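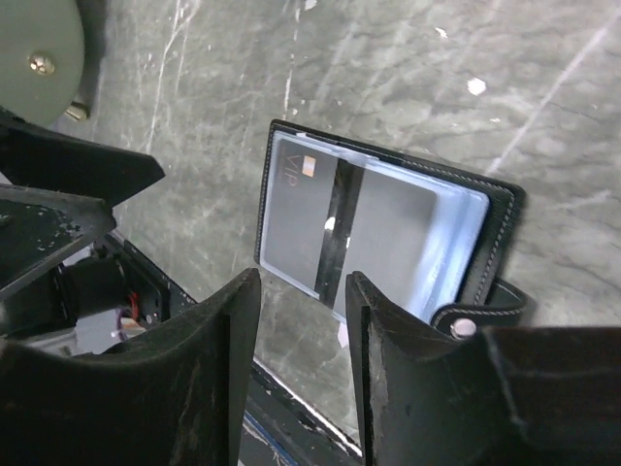

Black card wallet, gray card in its clear sleeve on top.

Support > Zardale Library Accounts > Ticket 301
Filed under: Holds & Renewals
April, posted by Nanna Briem

Hello all, and thank you for your patience with us, because I know this one has dragged on longer than any of you deserved! Elżbieta Baran wrote in to say that her holds at the Edton branch kept vanishing. She would get the email saying her book was in, set out after work, and by the time she reached the desk the hold had been marked as expired. The email promised her 48 hours. She'd had one evening.

I started with the obvious things (was she signed in to the right account, had she moved her pickup branch) and all of that was fine. I also asked her to turn the email notices off and on again, which I'm a little embarrassed about now, but it's on the checklist and sometimes it does help. 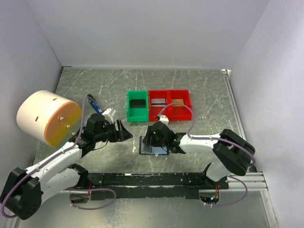
Poul Bach then looked at the branch settings and spotted that Edton was still using the old pickup window from before we moved over to Plongate. The email template takes its number from one place and the nightly cleanup takes its number from another, so the two had been quietly disagreeing ever since. Poul changed the cleanup setting at 4:15 pm and we put a test hold on a cookbook to see what would happen overnight.

Update, 9:20 am: the cookbook hold is still there. Elżbieta's two holds have been put back at the front of the line, and I've written to her to say so.

Update, 2:40 pm: Parvaneh Alipour asks if Brøndum has the same trouble. Good question! I checked, and yes, the old window was there too. Fixed now. If you are a Brøndum reader and lost a hold, please reply with the title and your pickup branch and we'll put you back where you were. Please don't post your card number in the thread, a reply by email is safer.

Leaving this open until Kirsten Zoëga has gone through the smaller branches.

Status: Pending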